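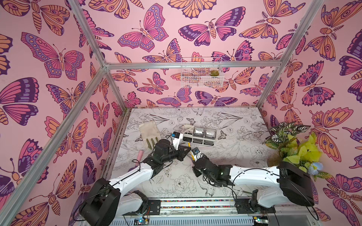
Does a small robot arm on a tabletop need written safety rules?

Any arm that moves under power near a person's hands needs them, however small it is, and the rules should be written down before the arm is switched on by someone other than the person who built it.

Search reports and guidance Enter keyword Go

8 min read

Small Arms, Shared Benches: Progress Report to the Kereama Fund
Submitted by the Handville Bench Practice Project
2021-04-05

Summary for people with another meeting

The grant pays us to write a code of practice for small two-arm robot benches, try it out at two sites, and hand over something that other workshops can use without hiring us to explain it. We have a second draft. It has eight rules and fits under the 900-word ceiling we promised in the application, a promise made by people who had not yet tried to define "stopped." The trial at Handville is under way. The trial at Inska started late and is catching up. The money is being spent on what we said it would be spent on, with one exception described under Budget.

We ask the Fund to agree to one change, which is to move the publication of the final code to June. The case for it is made further down, where we hope you will be in a better mood.

What the code covers

The code is for benches with one or two light arms, fixed to a table or a rail, handling household and craft items inside an open-topped or open-fronted enclosure. Big industrial arms have their own standards, written by people with far more lawyers, and we refer readers to those. What we found in the first months is that owners of small arms had generally read the big documents, concluded that fences and floor scanners were meant for somebody else, and then stopped reading. Between "install a safety fence" and "be careful" there was very little on the shelf.

The two-arm case gets most of our attention. One arm can surprise you. A pair sharing a rail can surprise each other, and the person reaching in to sort it out is then dealing with two opinions about where the object should go. Handing an item from one gripper to the other is now the standard exercise in our trial, as it brings most of the rules into play in a short time.

The eight rules as they stand

Rule 1. One person is in charge of the bench at a time, and that person's name is on the board. A blank board means the power stays off. The first draft said "a designated operator shall be identified," and at Handville everyone agreed warmly that one had been.

Rule 2. Hands stay outside the enclosure while either arm is powered. A paused program counts as powered. So does an arm that "isn't doing anything."

Rule 3. The stop control is within reach of the person in charge, without leaning over the rail to get to it. It is pressed and checked at the start of each session, including sessions that are only going to take a minute.

Rule 4. Before the two arms work in the shared middle area, each is run through its part alone at reduced speed. The joint move comes after. If the program changes, start over with the slow runs.

Rule 5. Everything on the floor of the enclosure is either part of the task or deliberate background. Background items are listed on the setup sheet and stay where the sheet puts them. Anything else comes out.

Rule 6. Cables on the arms are checked through the full reach of the move before the run, with particular attention to loops at the elbow. A cable that is fine at rest has proved only that it is fine at rest.

Rule 7. Circuit boards and connectors near the rail are kept clear of liquids, loose metal and spare clips. Plants used in a setup are watered somewhere else.

Rule 8. Every unplanned stop goes in the log before the next run, in one sentence, by the person in charge. The sentence says what happened. Whose fault it was can wait for a longer form, which we have not designed and do not intend to.

Notes on the rules that caused trouble

Rule 5 took the longest. The original wording was "the work area shall be kept free of unnecessary items," which is what every such document says. Our benches are dressed on purpose. Patterned walls, a printed floor, plants, a glove, an organizer caddy and the rest are there to make the arms work in something busier than a clean white box, and a rule that called all of it clutter was broken the moment anyone set up. Reviewers suggested dropping the rule. We kept it and changed what it asks: you may have butterflies on all your walls so long as the sheet says so. The setup sheet has turned an argument about taste into a short piece of paperwork, and we consider this progress.

A related point came out of the Inska site, where staff found that a strongly patterned wall makes it harder for a person to judge how far out a gripper is. Dark fingers in front of a dark-outlined pattern are easy to lose, especially from the side. The draft now advises the person in charge to stand where the gap between the two grippers is in plain view, and to move their chair if the decoration is winning. We have not made it a rule. Eight is enough, and we have been told so.

Rule 2 is the rule people agree with most and bend most. The usual case is a small light object that has rolled or been dropped a little out of reach of the gripper, with the arms waiting politely on either side. The temptation to nudge it back is strong and, we regret to say, was felt by one of the authors of the rule. Our guidance note now recommends treating the dropped object as the end of the run. Log it, power down, reset, begin again. The note does not pretend that this is fun.

Rule 4 drew complaints about time. The slow solo runs do add to a session, and on days when the program is being changed often they add a lot. We looked at relaxing the rule for minor edits. The trouble is that we could not find two people on the same bench who agreed on what a minor edit was, so the rule stays as strict as it was.

Trial results so far

The shared log held 2,109 entries at the close of this reporting period, both sites together. Most are ordinary run records with nothing to tell. Of the total, 113 are unplanned stops under Rule 8. Nobody has been hurt, and we would have telephoned if they had.

We caution against reading much into the number of stops. When the one-sentence format came in, replacing a two-page form, reported stops went up at both sites. We do not believe the arms got worse that week. The two-page form had been keeping our record beautifully clean.

The stop entries fall into a few familiar groups. Handovers feature often: one gripper lets go early, or both hold on and neither program has a view about what happens next. Cable snags come up less than we feared and nearly always after someone has moved an arm along the rail and not rechecked it. A further group consists of the person in charge pressing stop on a hunch. We have asked both sites to keep doing this and to write "hunch" in the log without embarrassment.

Inska started behind schedule when its enclosure arrived with the wrong brackets. The supplier, Hondon, sent replacements promptly and then sent them again, so the project is now well provided with brackets. The site has been running normally for most of this period, and its log is tidier than ours.

What reviewers told us

We sent the second draft to outside readers who run small benches of their own. The most useful comments were about words. "Stopped" now has a definition: no powered motion possible without a deliberate act by the person in charge. "Shared area" is defined as any spot both grippers can reach, whether or not today's program sends them there. Several readers wanted a rating scale for risk with colors. We had one in the first draft. Every bench rated itself yellow, so it was taken out.

One reader thought the code was too short to be taken seriously. Another had it taped to the side of the bench before finishing the cover letter. We are writing for the second reader.

Budget

Spending on staff time, travel and printing is within the lines you approved. The exception is the laminated wall card, which we had priced as a single printing. The change to Rule 5 came after the cards were made. The cards are handsome and wrong. Reprinting was covered from the travel line, which had slack because Inska's late start cost us one of the planned visits. No additional money is requested.

Change requested

The original plan had the final code going out at the end of this period. We would like to publish in June. The extra time would let Inska complete the same set of trial tasks as Handville, so that the code rests on two full trials and we can stop writing "early results from the second site suggest." It would also allow a check that we have not done and should: giving the code to a bench that has had no contact with us and seeing which rules its people misunderstand.

If the Fund prefers to keep the original date, we can publish the second draft as it stands, marked as provisional. Our worry is that provisional documents get taped to walls as firmly as any other kind and stay there longer.

Next period

Finish the Inska trial. Run the cold-reader check. Write the guidance note for Rule 6, at present a paragraph and a sketch of an elbow. Settle whether Rule 1 needs a line on shift changes; there has been one afternoon at Handville with two names on the board, each holder under the impression that the other was in charge. Agree on final wording before ordering any more laminated cards.

The current draft, the setup sheet template and the stop log are attached in the usual folder. The old cards are available on request, and there are plenty.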